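Foros > Robótica educativa > Proyectos y concursos
Tema: Montaje de PC con brazo colaborativo, orden de las piezas
Etiquetas: proyecto de fin de curso, pinza, impresión 3D, concurso

Página 1 de 1

hodik_
Mensajes: 212

Buenas. Somos un grupo de cuatro en la asignatura de proyecto y vamos a presentar el montaje de un PC de sobremesa en la muestra de Gorkham. La torre va acostada sobre la mesa de perfiles, sin la tapa lateral, y las piezas que hay que montar esperan a la izquierda en un soporte gris impreso en 3D. Están el procesador, el disco duro con su caddy azul, la tarjeta de expansión y las ranuras para las memorias. El brazo las tiene que tomar del soporte y ponerlas en su sitio.

Las bases piden completar la mayor cantidad posible de piezas en 30 minutos, con el orden a elección del equipo. Ahí es donde no nos ponemos de acuerdo. Yo quiero empezar por el procesador, porque es lo más delicado y necesita la zona despejada. Mis compañeros quieren empezar por las memorias, que ya nos salen con cierta regularidad, y asegurar puntos.

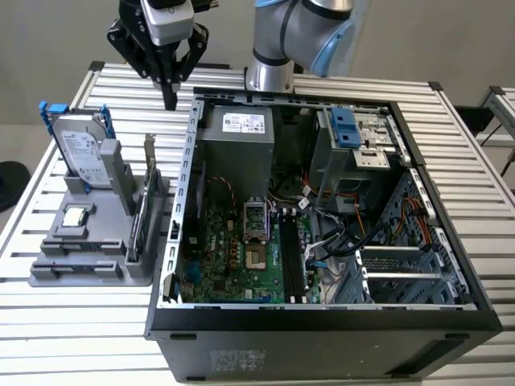 La otra duda es el soporte. Los huecos del disco y del procesador los diseñamos primero y quedaron bien. Las ranuras largas para las memorias las agregamos después y me parece que les falta holgura: cuando la pinza tira hacia arriba, a veces el módulo sale inclinado y luego hay que corregir en el aire. ¿Alguien ha hecho algo parecido? ¿Cuánta holgura dejaron?

Gracias de antemano.

Gudix
Mensajes: 1,038

Hola hodik. Hicimos algo así hace dos cursos, con otra torre y otro brazo. Te digo lo que nos funcionó.

Holgura: 0.4 mm por lado en las memorias y un chaflán generoso en la boca de la ranura. El chaflán ayuda más que la holgura. Si abres demasiado la ranura el módulo se recuesta y lo tomas torcido, que es el mismo problema por otro camino.

Orden: memorias primero. Las memorias son repetibles. El procesador depende de que el marco del zócalo esté bien abierto y de que lo sueltes plano, y si algo sale mal pierdes varios minutos y quizá la placa.

vestergaard_dk
Mensajes: 64

No coincido con Gudix en el orden. Si pones las memorias antes, tienes una pared al lado del zócalo justo cuando necesitas entrar con los dedos de la pinza. En nuestra placa las ranuras estaban pegadas al zócalo y chocábamos con el módulo más cercano en la maniobra de salida. Procesador primero, con las ranuras vacías.

Y otra cosa: si dañas el zócalo al final, ya perdiste el tiempo de todo lo demás.

Gudix
Mensajes: 1,038

Si dañas el zócalo al principio también se acabó. Lo que cuenta son los puntos que llevas hasta ese momento. Con memorias primero llevas algo.

Lo del choque se arregla usando la ranura más alejada para el primer módulo.

vestergaard_dk
Mensajes: 64

Depende del manual de la placa. No todas aceptan un solo módulo en cualquier ranura, y si el jurado enciende el equipo al final te va a dar error.

hodik_
Mensajes: 212

El jurado no enciende nada este año, revisa a ojo que las piezas estén asentadas y las pestañas cerradas. Pero anoto lo del manual.

Hoy estuvimos toda la tarde con las memorias. Cambiamos la aproximación: antes bajábamos en vertical desde la altura máxima, ahora paramos un poco por encima de la ranura, alineamos y bajamos lento. El registro de la sesión tiene 3,474 líneas y todavía no lo hemos limpiado, pero de unos 40 intentos la mayoría de los fallos fueron al tomar el módulo del soporte y muy pocos al insertarlo. Eso le da la razón a Gudix con lo del chaflán.

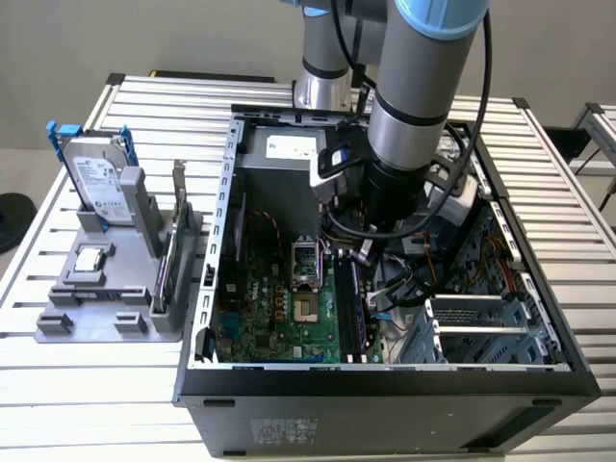 Lo que sí nos preocupa es la presión. Para que cierren las pestañas hay que apretar bastante, y empujar con la misma pinza que sujeta el módulo hace que se resbale. Probamos a soltar, cerrar los dedos y empujar con las puntas por un extremo y luego por el otro. Funciona mejor, pero suma tiempo.

Los cables son el otro tema. El cable del ventilador rojo y negro lo tenemos por encima de la placa y habría que sujetarlo con algo. Una compañera propone cinta y otro dice que la cinta no está permitida.

Glenys Treloar
Mensajes: 409
Moderadora

La cinta está permitida si se coloca antes de que empiece el tiempo y no toca ninguna de las piezas que se van a montar. Está en las bases, en el apartado de preparación del puesto. Las bridas también.

Sobre empujar en dos extremos: es lo correcto. Lo hace cualquiera a mano. Yo fijaría un límite de fuerza en el control y dejaría que el brazo se detenga al alcanzarlo, sin confiar en una altura fija. Cada vez que muevan la torre un milímetro la altura cambia.

De paso, ¿tienen la torre fija a la mesa o está apoyada?

hodik_
Mensajes: 212

Apoyada, con unas marcas en los perfiles para volver a ponerla en el mismo lugar. Ya sé que no es lo ideal.

Gudix
Mensajes: 1,038

Pues ahí tienes la mitad del problema. Atorníllale unos topes a los perfiles, dos por lado. Con las ranuras en T son diez minutos de trabajo.

nando_cnc
Mensajes: 17

Una pregunta de alguien que está empezando. ¿Por qué no usan una pinza con ventosa para el procesador? Se toma por la tapa metálica y se suelta plano.

vestergaard_dk
Mensajes: 64

Por el cambio de herramienta. En 30 minutos, cambiar de pinza a ventosa y volver se come un par de piezas. Además tendrías que recalibrar el punto de la herramienta. Se puede, pero para un equipo de estudiantes no lo veo.

hodik_
Mensajes: 212

Lo hablamos al principio y lo descartamos por lo que dice vestergaard. También porque solo tenemos una pinza de dedos paralelos por brazo y la ventosa habría que pedirla.

Cambio de tema: la zona entre la fuente y la jaula de los discos. Es muy estrecha y los eslabones de la pinza son anchos. La punta del dedo entra, el resto se queda peleando con la chapa. En el visor de la muñeca parece que hay sitio y luego el control marca contacto. Hemos bajado la velocidad al 14 % en toda esa zona y aun así hay que ir con mucho cuidado con los cables que bajan de la placa.

¿Vale la pena hacer unos dedos más largos? Tenemos impresora y material. Me da miedo que flexen al apretar las memorias.

Glenys Treloar
Mensajes: 409
Moderadora

Flexarán. Si los haces más largos, hazlos para todo el montaje y vuelve a medir las memorias con ellos puestos. No mezcles resultados de unos dedos y de otros en la memoria del proyecto, que luego en la defensa preguntan.

Yo antes miraría si puedes entrar con la muñeca girada 90 grados. Muchas veces el problema es que el lado ancho de la pinza mira hacia la chapa.

Gudix
Mensajes: 1,038

+1 a girar la muñeca.

fmota
Mensajes: 31

Hola, soy Fernanda Mota, tutora del grupo. Les copio el aviso que nos llegó de la organización, porque cambia un poco la discusión del orden.
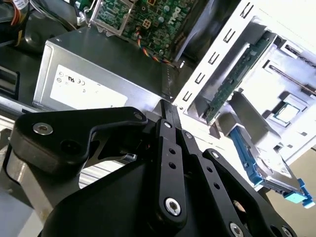
GORKHAM, agosto. — Se informa a los equipos inscritos en la prueba de ensamblaje de que la puntuación por pieza queda unificada. Procesador, memoria, disco y tarjeta de expansión valen lo mismo. Se añade una bonificación si la tarjeta de expansión queda insertada sin intervención manual. Cada equipo podrá hacer una sola pausa para recolocar piezas en el soporte. Las consultas se atenderán por la mañana, hasta las 13:00.

Fin del aviso. Con esto, chicos, yo le daría una vuelta a la tarjeta, que la tienen bastante olvidada.

vestergaard_dk
Mensajes: 64

Entonces el procesador deja de tener sentido como primera pieza. Lo mismo por más riesgo. Retiro lo que dije en cuanto a puntos. En cuanto a espacio lo mantengo.

hodik_
Mensajes: 212

Gracias, profe. Sí, la tarjeta la dejamos para el final porque pensábamos que iba a ser fácil y no lo es. El soporte metálico de la tarjeta tiene que entrar por la parte trasera del chasis al mismo tiempo que los contactos bajan a la ranura, y si lo haces recto una de las dos cosas se traba.

Estamos ensayando solo eso, con las ranuras de memoria vacías y el zócalo abierto, para no gastar tiempo en lo demás. Tomamos la tarjeta del soporte, la llevamos hasta el borde de la torre y desde ahí probamos distintas entradas.
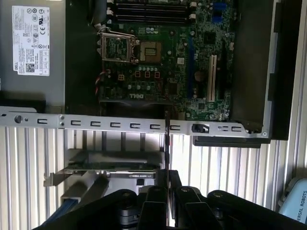
De momento la mejor es inclinar unos grados, meter primero el lado del soporte metálico y después girar hasta que los contactos queden paralelos a la placa. Lo difícil es que el giro tiene que ser alrededor del borde de la tarjeta y nosotros teníamos el centro de giro en la punta de los dedos. Mi compañera definió otro punto de herramienta solo para esta pieza y mejoró bastante.

Sin contar bonificación, nuestro orden provisional quedaría: memorias, tarjeta, disco, procesador.

Gudix
Mensajes: 1,038

Me gusta. Yo pondría el disco antes que la tarjeta — el caddy azul es lo más tolerante que hay, entra casi solo — y así llegas a la tarjeta con más puntos hechos. Pero es cuestión de gustos.

Glenys Treloar
Mensajes: 409
Moderadora

Ojo con el disco antes. Revisen que el cable de datos que va por la pared no se les meta delante de la jaula al insertar. Si se mete, hay que parar, y solo tienen una pausa.

Y guarden el punto de herramienta de la tarjeta con un nombre claro. He visto un equipo perder una ronda entera por ejecutar las memorias con el punto equivocado.

nando_cnc
Mensajes: 17

¿El soporte impreso lo van a compartir? Me vendría bien para mi centro.

hodik_
Mensajes: 212

Sí, cuando corrijamos las ranuras de memoria subo el archivo. La versión de ahora no la recomiendo. Vamos a imprimir otra con 0.4 y chaflán, y si da tiempo le hacemos un poco más de base al poste vertical, que vibra cuando la pinza roza el disco al salir.

Los topes ya están pedidos. Mañana giramos la muñeca en la zona de la fuente y cuento qué tal.

vestergaard_dk
Mensajes: 64

Pon también los tiempos por pieza, si los tienes separados. Con el total no se puede comparar nada.

hodik_
Mensajes: 212

Los saco del registro esta noche.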